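Brown Paper, Blue Tape
The long table is back. What to cover it with, how to mark it, and why a plain dark cloth is the hardest thing you'll ever lay flat on it.

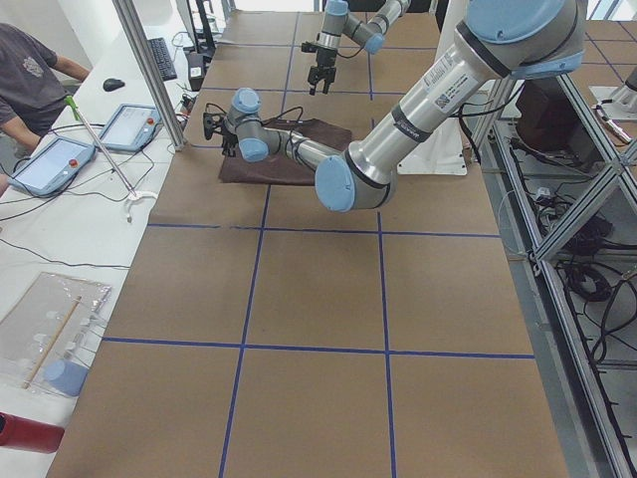 Start with the paper

Brown paper, the whole length. Tape marked out across it in blue, big squares, a dark brown cloth lying flat on top and a white side table off to the left for whatever shouldn't be on the main one. I've been looking at tables like this for most of a month now and I want one. I have a kitchen table and a dog.

Anyone who cuts, folds, mends or sorts cloth ends up needing a surface bigger than they own. Sewing people have known this forever. But there's a run of small workrooms now, and a surprising number of spare bedrooms, where the table gets as much thought as what goes on it. Paper instead of a mat. Tape instead of a printed grid. Cheap, ugly for a minute, then kind of lovely.

Melahat Toprak papers hers every November, before the holiday orders. She runs Testemel, which is napkins and tablecloths mostly, with some curtains when she can't get out of it, from a ground floor room with one good window. Her table used to be a door. Then two doors. Now it's a proper table and she misses the doors.

"Paper forgives you," she told me, with pins in her mouth, so I may have that slightly wrong. "You write on it. You spill on it. In spring you roll it up and it's gone."

What she writes: hem depths, phone numbers, the name of whoever owes her a zipper. A whole winter's work in pencil down one edge. She let me read last year's roll, which she had not in fact thrown away.

Why brown? White shows every thread, she says, and it glares by afternoon. Brown is easy on the eyes. Any heavy kraft will do. She buys it by the roll from a packing supplier and pays 35 dollars, tax in, and gets two winters from it if she's careful with the overlap.

One continuous sheet if you can. If you have to join, join across the table and never along it. A seam running the long way catches the edge of every single thing you pull over it.

Now the tape

Blue painter's tape. It peels, it's visible, every hardware store has it. Yellow disappears against the brown. White looks like a parking lot.

The grid is where people get fussy, and fair enough. Adel Benkirane teaches an evening mending class (six to nine, bring your own scissors, he will not lend his) and he puts the long lines down first, end to end, then the crosswise ones. He snaps a chalk line to get the first one straight and measures everything else off that. Doesn't trust the table edge. No table is square, he says, and his certainly isn't.

Big squares beat small ones. That was the one thing everybody I spoke to agreed on. Small squares turn into noise, you stop seeing them. Big ones you use without thinking: this piece goes in this square, that piece goes in the next, the corner of the cloth goes to the corner of the tape. A napkin lands in one. A bath towel takes more. A tablecloth ignores the whole system and you just use the lines to keep it from drifting.

He also presses the tape down with the back of a spoon. Worth copying. Tape that's been thumbed down lifts at the ends within a week and then it picks up lint, and then you have a fuzzy gray grid and a bad mood.

For students who turn up with no idea how large is large, he tells them to fold the thing they fold most often and make the square a hand wider all the way round. No numbers. I did it with a dish towel and it works.

A cloth is never just lying there

So, the dark brown cloth. It looks like nothing. One dark piece, flat, on lighter brown paper.

Try it, though. Take a dark cloth out of a basket and get it flat in one go. You can't see the wrinkles, because dark swallows them. You find them with your palm. Danica Ondrejka, who has been pressing and finishing for hotels since before I could drive, does it with her eyes off the cloth completely. Looks out the window. Both hands go out from the middle, then a little tug at each corner, then she leaves it alone.

"Leave it alone" came up a lot. Cloth relaxes. Give it a minute and half the creases you were about to chase have gone down by themselves.

Her order, if you want it:

Drop it loosely, near the middle of the table.
Find two corners on one side and set those.
Walk to the other side. Yes, walk. Leaning drags the near edge.
Set the other two.
Smooth from the center, open hands.
Wait.

She does the dark pieces in the morning when the light comes in low and the whites after lunch. By evening she's doing it all by feel anyway, so who knows how much it matters. She thinks it matters.

On dark against brown, opinions split. Melahat likes it, the edges are clear enough and nothing shouts. Danica would rather have a strip of white paper under anything darker than chocolate, so the hem line jumps out. I tried both at home on a dark pillowcase and side with Danica, just barely.

The side table

Nobody plans for it and then it's the thing they can't give up. A lower or narrower table, white or pale, right beside the big one. Not for work. For everything you pick up and put down while you work.

Barış Uçar makes these, along with the big ones, in a shop called Gendlow that he shares with a frame maker. His long table in beech is 965 dollars before delivery. The side table he used to throw in free and now he can't, he says, because people kept ordering just the side table by pretending to hesitate over the long one.

His advice is to put it on the side of your weaker hand. The strong hand stays on the cloth, the other one reaches. I would have done the opposite and had to go home and mime it in the hallway to see what he meant.

And a pale top on purpose. You want to be able to spot a needle on it.

Rules people have for theirs: no coffee on the big table, ever, only the side one. No phones on the paper. Scissors go back to the same corner, handles out. Melahat's rule is that her son's homework is allowed on the side table untill five and then it has to move.

Leave some of it bare

Here's the bit I keep going back to. On all of these tables the work sits in one part and there's a good stretch of paper at the near end with nothing on it. Taped, squared off, and bare.

That's hard to do. A flat surface in my house lasts an hour before there's mail on it. But Aatos Väisänen, who keeps the linen room at a guesthouse and has opinions, says the bare end is the part that makes it a worktable and if you fill it you've built a shelf. He folds at one end, always, and the finished stack moves off to a cart. The near squares stay open for the next thing in. Sheets arriving from the dryer want room right away and they don't care what you were in the middle of.

He marks one square with an extra tape X. That's the problem square: stains, pulls, one odd napkin that belongs to some other set. It gets cleared before he goes home. Some nights it's the only thing he clears.

I asked what he'd change. Longer table, he said. They all said longer table.

If you're doing it this weekend

Paper first, pulled tight, taped underneath so the edge folds over clean. Let it sit overnight if it came off a tight roll, it wants to curl back. Long lines, then cross lines. Spoon. Don't tape right to the edge of the table or sleeves will lift it.

Heavier paper costs more and tears less. Gindar, the paper Adel swears by, is almost card; he gets it in sheets and complains about the joins. Öztürkmen is thinner, comes rolled, takes pencil beautifully. Either's fine. Butcher paper is fine. I used the insides of grocery bags on a first go and the less said the better, the handles leave a mark.

A trestle top will do for the table. Melahat found hers secondhand and spent 845 dollars all told with the legs redone, and thinks she overpayed. Check the height before anything else. Stand at it, put your palms down flat. If you're bending, it's too low, and you'll know about it after one tablecloth.

Mine is papered now. The kitchen table, I mean. We're eating on the couch.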